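# Resoling crepe-soled chukkas: worth it, or just buy new?

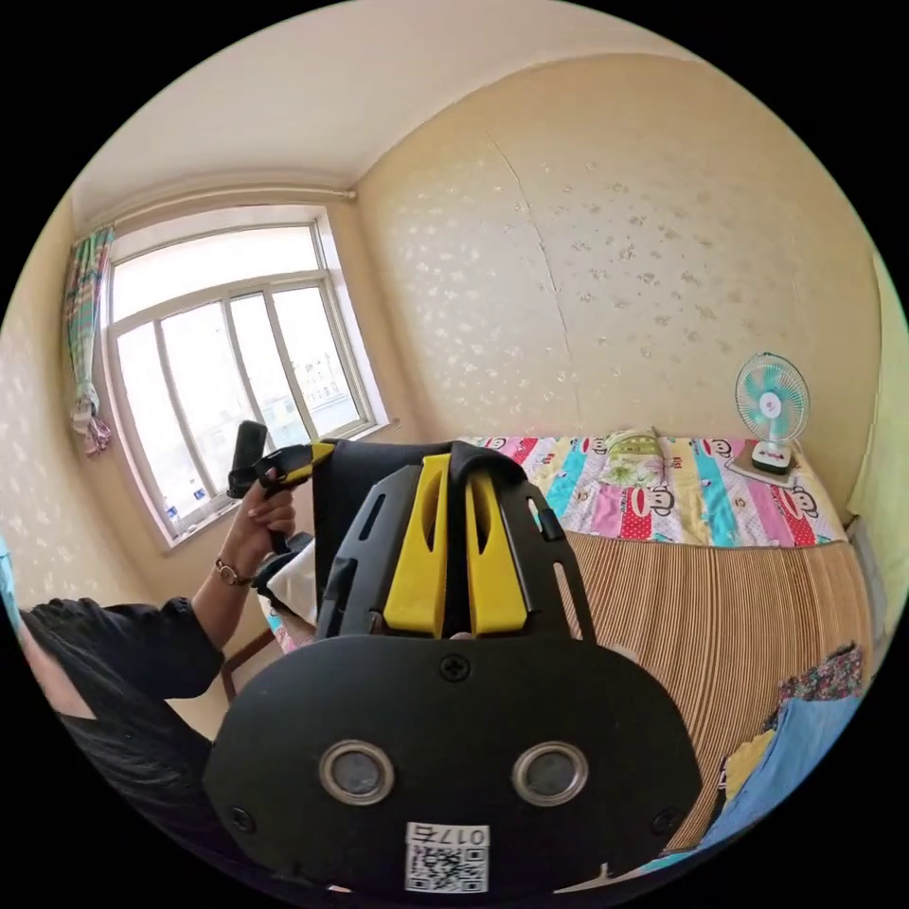
*Small bedroom, seen over a black headset-like device with two yellow brackets.*

**Gonçalo Simões**

Hi all! I have a pair of Kodach chukkas in sand suede that I love more than any shoe I've ever owned. The uppers are in great shape, but the crepe soles are worn so far down on the outside of each heel that I can feel every pebble. I walk a lot, mostly on sidewalks, plus a gravel path with the dog in the mornings.

The cobbler near my office will put on new crepe, or a thin rubber sole from Rinda that he says lasts longer. The price is pretty close to half of what I paid for the shoes. Has anyone switched from crepe to rubber on a soft, unlined boot like this? I'm worried about losing the bend in the forefoot, and I'm a little worried about the weight too. Mine are 268 grams each right now (kitchen scale, don't tell my wife).

Also, is there any trick to cleaning the suede before I hand them over, or should I leave that until after?

**pebblewalker**

Oh, do it! I've had two pairs resoled and both times it felt like getting a present. Suede that has already shaped itself to your foot is so hard to replace — a new pair takes me most of the fall to break in.

On crepe versus rubber: I went with rubber the second time and I'm never going back. Ask for the thinnest sheet he has, and ask him to skip the extra midsole layer if your stitching is still sound. The midsole is where the stiffness comes from. Mine bend almost as easily as they did with crepe, and they don't pick up half the gravel path on the way home. The weight went up a bit and I stopped noticing by Saturday.

Crepe does feel wonderful for the first month, I'll give it that. It also gets dark and sticky around the edges, and it wears fast on concrete. If you land on the outside of your heel, you'll be back at the counter in a year.

Clean the suede first. Dry brush, then a suede eraser on the shiny spots, then brush again. Leave any spray until you get them back, so it doesn't end up where he needs the glue to hold.

**Hevolitz_fan33**

just buy new ones, they go on sale every September

**marta_in_boots**

One thing to check before you pay: press your thumb into the insole at the heel and at the ball of the foot. If the cork underneath has crumbled, a new outsole won't fix that pebble feeling, and you'll want the footbed replaced at the same time. My Yu boots had this exact problem, and I only found out after the soles were done. Two trips!

And if he's doing the heels anyway, ask about a small wedge of harder rubber on the outside corner. It's a tiny job and mine still look great. Please come back and tell us what you picked, I love a good rescue.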